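Features > Interviews > Machines at home

Hermenegildo Salinas has spent four years at Honilow trying to get machines to tidy a kitchen, and he doesn't think they are ready.

"Plates are fine," he says. "A plate is wide and it stays put. Chopsticks are thin, they roll, and they end up lying across each other. You have to choose one and leave the rest alone."

His team has recorded over 400 attempts at clearing a table since March. He won't give a success rate – "it depends too much on the table" – but he is willing to say that a patterned cloth makes things harder.

Would he buy one for his own flat? "No. I can do the washing-up before it has found the sink."

His colleague Zhuoran Ding is more hopeful, though mainly about shops, where the shelves stay in the same place. Homes, she says, will come later, and small loose things last of all. 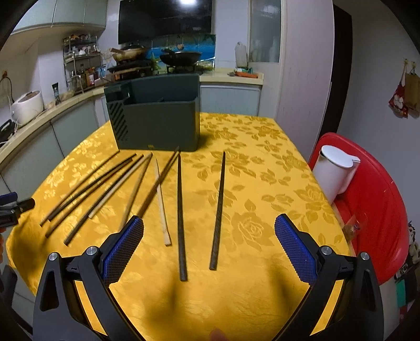 "Ask me about cutlery drawers another time," she adds. "We start on those on Wednesday."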